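Home | Workshop | Kitchen | Storage | Cleaning | Archive

Living with the new machines: tips from a small shop

Dec 26, 2018

7 minute read

We run a packing and repair shop with 19 people, and since August some of the fetching, carrying and putting away has been done by machines. I have been asked a few times how we keep the place in order now that part of the work is automated, so these are the habits that stuck. Most of them cost nothing, and a lot of them would work in a kitchen or a garage with no machine in it at all.

Put things back in the same place. Every tips page says this, but it used to matter less. A person who can't find the tape looks on the next shelf. A machine stops and waits. In the first weeks we lost more time to a tape gun left on the wrong side of a bench than to any real fault. Now the benches have outlines drawn on them in paint marker. Wipe the bench with rubbing alcohol first and let it dry, or the lines come up within days.

Use wide shallow bins. We had 29 deep ones and got rid of most of them. Things sink to the bottom of a deep bin and people are just as slow at digging them out as the machines are. If you are buying new, the Stiva bins are plain and stack well, but the lids aren't worth having. We took ours off and keep them under the sink as drip trays.

Label the front edge of the shelf and leave the bin bare. Bins get swapped. If the label is on the bin, the label moves too, and then you have screws where the washers should be.

Keep cords off the floor. We use hook-and-loop strips every couple of feet along the underside of the bench. Zip ties look neater but someone has to cut them each time a lamp moves, and then the cut ends are in the sweepings for a week.

Hang up anything small that people carry in and out. A drawer full of keys is a mess by the second day. A rail of hooks at shoulder height, with more hooks than you need, stays tidy by itself. Space them wide enough that one set doesn't tangle with the next, and leave some empty on purpose.

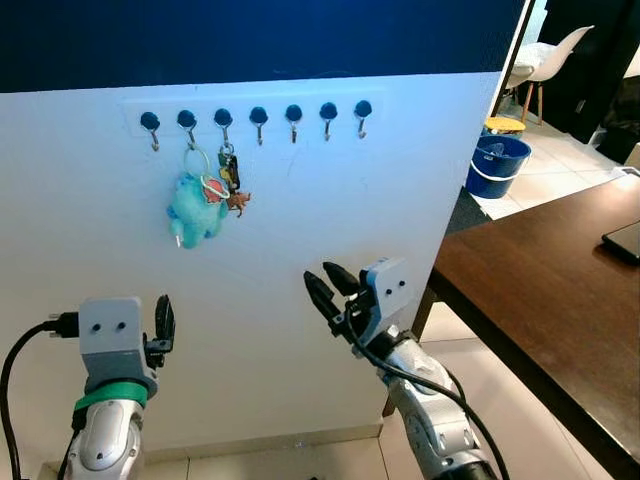

Give every set a charm or a tag you can tell by feel or from across the room. Numbered tags are fine until the numbers wear off. Big split rings are easier on the fingers than small ones, and they go over a hook without a fight. If a bundle has gotten heavy, take off the keys that don't open anything. When we did this at our second room, the one we call Edo, half the weight came off one bundle.

Marks on a white wall under a hook rail come off with a damp melamine sponge. Press lightly and try a corner first, as it will dull a glossy paint.

Now for the part about people. The jobs did change. The two who used to do nothing but restocking now split their day between checking bins and doing repairs. One likes it and one would go back tomorrow. I don't think either is wrong. Restocking was dull, but you could think your own thoughts while doing it, and checking after a machine takes a different kind of attention. We found an hour at a time is enough. After that, swap.

Write down who clears a stop. For a while everyone assumed someone else had done it, and a cart would sit in the aisle through lunch. We have a clipboard by the door with one name per morning and one per afternoon. The scheduling program we use, Asano, can do the same thing on a screen, but the clipboard gets read.

Keep one bench that is only for people. Ours is the long one by the window. No outlines, no rules about where the scissors go. It is the messiest spot in the building and it gets cleared once a week. Without it, the mess spread to all the others.

Floors need sweeping more often than before. Grit gets into small wheels. A wide dust mop at the start of the day and again after lunch does it. Don't use a wet mop while anything is moving - the floor stays slick longer than it looks.

We spent $1,628 on shelves, hooks and bins to get ready, and I would now spend less. The $800 that went on a Fang tool cabinet was a mistake. It has doors, and doors get left open. Open shelving at waist height would have done the same job and people would have used it.

If you only have time for one thing, do the bench outlines. Start with the tool that goes missing most. With us it was the tape gun, then the box knife, then the good pair of pliers.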